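Bench robot cell — pre-run safety checklist w/ comments
Cell: Gunari, two-arm table
Date: Tuesday, September 17, 2019
Checked by: Sabina Koubek
Reviewed: Nektarios Chrysikopoulos

1. E-stop reachable from operator side — OK. Pressed twice, both arms dropped out.

2. Speed limit set for teleop — OK. Still on the slow setting from July, leave it there.

3. Finger pads — OK w/ comment. Look at the nubs on both fingers, whole length. Torn or shiny pad = replace before run. Fingers must close evenly at the tip, no overlap.

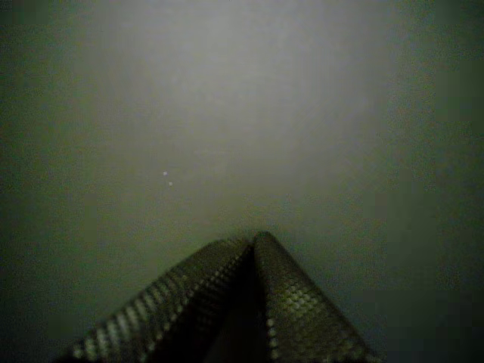

Wipe pads and work surface before every session, dry cloth only. No solvent — Leopold tried it on the old pads and they went gummy. Log pad changes at 2000 cycles even if they look fine.

4. Base plates tight — OK. Quarter turn on one screw, left side.

5. Cable routing — COMMENT. Cables hanging over the table edge on both sides. Needs clips and a strain releif at each base. Open item, Ekene Jibrin.

6. Power adapter off the work surface — FAIL. Move under table, tie down. Same finding as last time.

7. Hands out of reach zone while arms are live — COMMENT. Rule is no bare hand between the arms unless motors are off. Operator holds the controllers, anyone else stays back. Remind everybody at start of shift, incl. visitors. 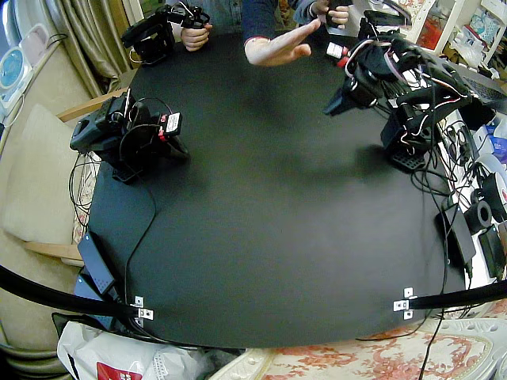 Item 7. Hand held flat over the table between the two arms.

8. Floor clear under hanging cables — COMMENT. Bags and loose stuff go on the shelf, not the floor.

9. Sleeves, lanyards, hair — OK. Cuffs buttoned or rolled.

Open: 5, 6, 7, 8. Recheck 6 before next run, the rest by end of week. Kálmán to sign teh sheet when 6 is closed.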